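Kitchen Notes: Draining and Stacking at the Sink

Item 2 in this month's building newsletter covers the shared kitchen on the Sandale side, mainly the sink and the stretch of counter to the left of it. The dishwasher was taken out in January and will not be replaced before the plumbing work is finished, so all crockery is now washed by hand. The notes below replace the sheet that used to hang inside the cupboard door.

Order of washing

Scrape first, into the food caddy and not into the basin. The strainer in the drain is a fine one and blocks quickly with rice and oats. Glasses go first, then cutlery, then plates, then bowls, then anything with oil on it. Change the water when it stops holding suds. For a normal lunch load that means one change, usually after the plates.

Water temperature at the tap is set at the boiler and cannot be adjusted from the kitchen. It takes 27 seconds to run hot from cold in the morning and less once the line has been used. Please don't leave it running for longer than that while looking for the brush.

Bowls

The deep bowls from the Fernoletti set are the most common cause of chipped plates. A bowl set upright in the basin fills with water, gets heavy and slides when the plug is pulled. A bowl left face down traps air and floats until someone puts a pan on it. Tip it on its side, open toward you, so that it drains as the level drops. If there is a plate in the basin already, lower the bowl onto it by hand. Do not drop it in from the rim.

The bowls have a foot ring on the underside that holds water after rinsing. Shake once over the basin and wipe the ring before stacking. Stacked wet, they stick together, and two have been broken by people pulling them apart.

Plates

Plates waiting to be washed go flat on the counter to the left of the basin, one layer only if there is room. Stacking dirty plates puts grease on the underside of every one of them and doubles the work. Keep them back from the front edge of the counter – a hand's width is enough.

The orange and the green plates are different sizes and do not nest well. Stack by color, larger at the bottom. The cupboard shelf is set for a stack of 16, and above that the door catches the top rim. The overflow goes on the shelf below with the serving dishes.

Lift plates by the rim with the thumb on top and the fingers underneath. The shallow ones are slippery with detergent on them and should be rinsed before being carried anywhere.

Detergent and brushes

We have changed from the old detergent to Pyo concentrate, which comes in the large bottle under the sink. The dose is one press of the pump for a full basin. Two presses leave a film that needs a second rinse, and most of the complaints received about streaky glasses come down to this. The bottle is refilled from the drum in the store room. Write the date on the tape when you refill it.

Brushes are replaced on the first Wednesday of the month. The stiff one is for pans only and will mark the glaze on the colored crockery. Sponges are no longer supplied.

The basin itself

Rinse and wipe the basin at the end of the day, including the flat rim, where limescale builds up first. Use the soft cloth and follow the direction of the brushing in the metal. No scouring powder and no bleach. For scale at the base of the faucet, a cloth soaked in white vinegar, left for a quarter of an hour, is sufficient.

Replacement crockery

The last order was placed through Skirkance and included bowls and plates in both colors. The meter on the kitchen water line read 2,703 at the end of the month, and the reading will be repeated in the next issue for comparison with the dishwasher period. Breakages should be written in the book by the kettle, with the color and type of piece. "One plate" is not enough to order from. 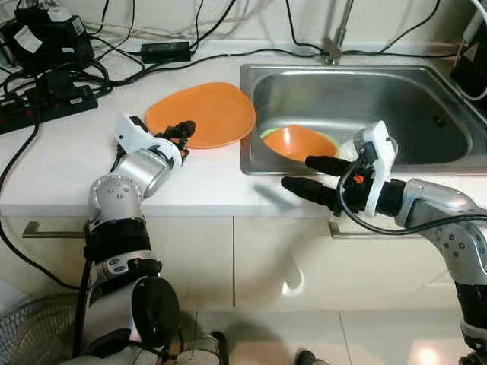 Gobnait Cronin
Kitchen and Supplies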